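Plernus-Bimanual: Teleoperierte Demonstrationen für zweiarmige Platzieraufgaben

Datenkarte, Stand September
Ansprechpartnerin: Wiebke Reuter
Aufnahmeleitung: Volker Wiegand, Malou Mogensen

Überblick

Plernus-Bimanual enthält 4.000 Episoden, in denen zwei Roboterarme per Fernsteuerung durch Platzier- und Übergabeaufgaben auf einer Tischfläche geführt werden. Der Datensatz ist für Imitationslernen gedacht und wurde im Projekt Skultuvix aufgebaut. Simulierte Daten sind nicht enthalten.

Version 4 ersetzt alle früheren Stände. Die Episoden-IDs wurden neu vergeben, alte Splitlisten sind nicht mehr verwendbar.

Aufnahmeverfahren

Die Bedienperson führt zwei Leader-Arme, deren Gelenkstellungen auf die Follower-Arme übertragen werden. Die Greiferöffnung wird stufenlos über einen Abzug am jeweiligen Leader gesteuert. Eine Kraftrückmeldung gibt es nicht; Kontakt muss visuell beurteilt werden. Das erklärt die teils langen Pausen kurz vor dem Aufsetzen eines Teils.

Jede Episode beginnt in der Grundstellung und endet mit einem Tastendruck der Bedienperson. Abgebrochene Versuche bleiben erhalten und tragen das Feld status = abgebrochen. Sie sind im Trainingssplit standardmäßig ausgeschlossen, lassen sich aber über den Loader zuschalten.

Beteiligt waren sieben Bedienpersonen mit unterschiedlicher Erfahrung. Das Feld operator enthält eine pseudonyme Kennung.

Aufgaben

Die Aufgaben sind in 84 Varianten gegliedert, jeweils mit eigener Textanweisung. Eine Variante legt Objekt, Zielposition und führenden Arm fest. Die Anweisungen liegen auf Deutsch und Englisch vor; die englische Fassung hat Theda Kuhlmann gegengelesen.

Gegenstände am Tischrand gehören in der Regel nicht zur Aufgabe. Sie sind nicht annotiert und wechseln zwischen den Sitzungen.

Dateistruktur

episodes/ – eine Datei je Episode, Gelenkdaten und Greiferzustände
video/ – Kamerabilder, nach Ansicht getrennt
meta/tasks.json – Varianten und Textanweisungen
meta/splits.json – Train, Val, Test
tools/ – Loader und Prüfskript

Felder je Zeitschritt

q_left, q_right: Gelenkwinkel der Follower in Radiant
q_cmd_left, q_cmd_right: Sollwerte vom Leader
grip_left, grip_right: Öffnung, normiert auf 0 bis 1 (0 = geschlossen)
t: Zeitstempel in Sekunden ab Episodenbeginn

Die Sollwerte sind ungefiltert. Wer sie als Aktionsziel verwendet, sollte das Zittern der Bedienperson vorher glätten; ein passender Filter liegt unter tools/smooth.py.

Ansichten

Die Kopfansicht zeigt Arbeitsfläche, beide Greifer und je nach Sitzung auch Teile des Raums. Die Handgelenkansichten sind separat abgelegt und zeitlich auf die Kopfansicht ausgerichtet.
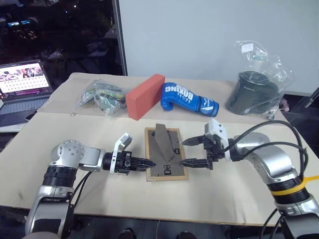

Abb. 1: Kopfansicht, beide Greifer am gerahmten Brett mit grauem Keil.

Bekannte Einschränkungen

Die Beleuchtung ist nicht kontrolliert. Abendsitzungen unterscheiden sich im Weißabgleich deutlich von Tagsitzungen, was bei rein bildbasierten Modellen zu messbaren Unterschieden führt. Das Feld session erlaubt eine Trennung.

Transparente Folien erzeugen Glanzlichter und stören Tiefenschätzer. Schnelle Greiferbewegungen sind in den Handgelenkansichten teilweise unscharf.

Linksgeführte Varianten sind unterrepräsentiert. Eine Gewichtung beim Sampling wird empfohlen; der Loader unterstützt dies mit --balance arm.

Prüfung und Fehlermeldungen

Vor dem ersten Training tools/check.py ausführen. Das Skript vergleicht Prüfsummen und meldet Episoden mit fehlenden Zeitschritten. Fehlermeldungen bitte mit Episoden-ID und Loader-Version an Gunther Voß. Korrekturen werden jeweils dienstags eingespielt und in CHANGES.txt vermerkt.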